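Print this page | E-mail this page

Surgical robotics – course handout, week 5
Notes from the demo visit to Remside, February 28, 2018
O. Ferrand

For those who missed the bus, and for everyone who didn't write anything down. Read before lab. Typos are mine, tell me and I'll fix them in the August version.

Format of the visit: short welcome, safety talk, then 31 of us split between two viewing rooms. Demo on practice material only, no tissue. Talk by the Remside training group, questions at the end (ran over, sorry to the people with a 4 pm class).

1. What they wanted us to see

Suturing as an automation problem. Looks like one task, is really a chain of small ones – pick up needle, orient it, bite, drive through, catch, pull, hand back, tie. Each step hands its errors to the next. Their planner is called Adis and it treats each of these as a seperate state with its own exit check. If the check fails it stops and asks the operator. Write this down, it comes back in the homework.

2. Needle handling

Curved needle, so the tool has to rotate about the center of the arc. Push it straight and you tear the entry hole wider. Recall the remote center slides from week 3, same geometry, smaller radius.

Grip point matters a lot. Too near the tip = no room left to drive. Too near the thread end = needle twists in the jaws. Ask yourself where the wrist ends up at the end of the stroke, then work backward.
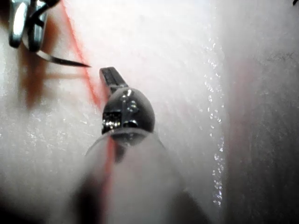

Fig. 1. Curved needle in the left-hand jaws, second instrument facing it across the red-orange thread.

Note on two-tool work: the planner needs both tool poses in the same coordinate frame. Small calibration offset between arms and the catch misses. Remside re-registers before every run. Mertens (the older system, see reading) did it once a day and you can see it in their error plots.

Also – close-up views are full of glare. Shiny metal, shiny pad. A plain brightness threshold picks up highlights on the joint and calls them needle. Somebody asked about this, answer was: fit the arc first, then throw out anything that doesn't lie on it.

3. Wrist and cables

Cable driven wrist. Motors sit back at the base, cables run down the shaft. Good: small, light tip. Bad: stretch, friction, backlash. Motor encoder says one angle, jaw is at another. Not huge, but at this scale it's enough to miss a marked entry point.

They log 149 values per time step incl. motor currents. Current gives a rough idea of grip force. No force sensor at the tip. 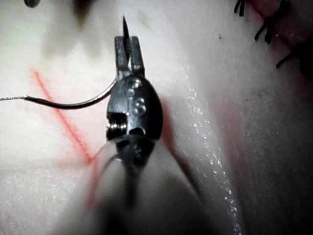 Fig. 2. Needle held near its middle, tip up, black thread trailing left over the marking line. Note serrations inside the jaws, and the knots at upper right.

Thread is the hard part to model. Needle is rigid, thread isn't, and it will loop around anything. Adis keeps only a coarse line of points for it and replans when slack goes past a limit. Pullar's chapter does it the expensive way, worth skimming.

4. Questions from the group

Q about speed – slower than a trained person, they said so plainly. They are after repeatability first.
Q about who is in charge – operator has a pedal, foot off means everything stops.
Q about other pads – only tried one type so far.

5. For next week

– Read Pullar, ch. 12. Skip the proofs
– Draw the state diagram for one stitch, with exit checks. One page, by hand is fine
– Pick ONE state and list what the camera would have to see for the check to pass
– Bring back the visitor badges pls, Remside wants them

Office hours as usual, door is open if I'm in.

Print | E-mail | Share (12)
Comments (5)

Recent handouts
Week 4 – Cable drives and backlash
Week 3 – Remote center of motion
Week 2 – Coordinate frames, a refresher
Reading list (updated)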